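Storage Swap at the Drorkgate Office
June 29, 2021

We spent most of a day at the Drorkgate office moving the shared files to larger drives. The old set went in when the Skernimville branch closed, and it had been close to full since April. Staff were getting warnings every time they saved a drawing.

Before any hardware was touched, the whole archive was copied to a second unit at Brodport – 700 project folders, checked against the list that Doolan keeps for its clients. The copy ran overnight and finished with two errors, both in temporary files that could be thrown out.

The drives were changed one at a time. With this kind of storage the unit has to rebuild after each swap, and pulling a second drive too early can lose everything. We left 40 minutes between the first rebuild finishing and the next swap so the logs could be read through.

Labels matter more than people expect. Each caddy got a bay number before it came out, and each old drive got the same number in pencil. The old drives will be kept in a locked cabinet until the next full backup has been tested.

Cables were sorted the same afternoon. Short patch leads went back to the supply closet, and anything with a broken clip was recycled.

The gallery has one picture for now, with the drive partway out of the white enclosure in its light blue caddy and a loop of blue Ethernet cable on the gray carpet. More will be added when the Brodport unit gets the same work.

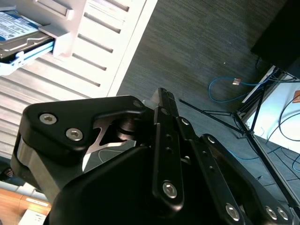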